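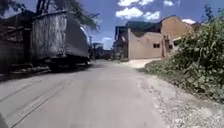 How long should I practice heading a soccer ball in one session?
Ten minutes is plenty for most grown-up players, and a soft or slightly underinflated ball is the best place to begin.

Search this site Enter keyword Go

How to Head a Ball from a Corner

I came to heading late, I'll admit. I played 2 seasons at Bradstead with my eyes shut every time a cross came over, until Barrett Szabo took me aside one June evening and started me again from scratch. What follows is more or less what he taught me, with a few bits I've picked up since.

Step 1. Get your forehead used to it
Hold the ball in both hands and tap it against the flat part of your forehead, just under the hairline. Keep your eyes open and your mouth closed (I bit my tongue once and only once). Then toss it up gently and nod it back into your hands.
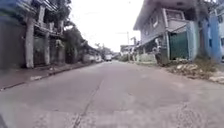

A narrow concrete street under a pale sky

Step 2. Let your back do the work
The power comes from your middle – lean back a little, tighten your neck, and swing forward through the ball. If you want it to go down, and near goal you usually do, meet it just above its center.
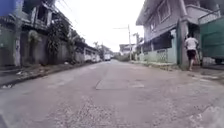
Step 3. Time your run
Start farther out than feels natural, near the edge of the box, and wait until the kicker's foot is on its way to the ball. Agustina Daza, who took our corners at Cabral, used to raise one arm for the near post, and that little signal gave us all a head start. Most of us go too early and end up standing still underneath it, which makes for a very weak jump.
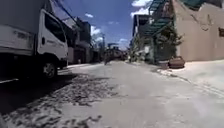

So hang back a moment longer than you'd like, then go hard and take off from one foot. Use your arms for balance and keep your elbows down – referees do notice! If your head aches or you feel dizzy at any point, stop for the day and get it looked at.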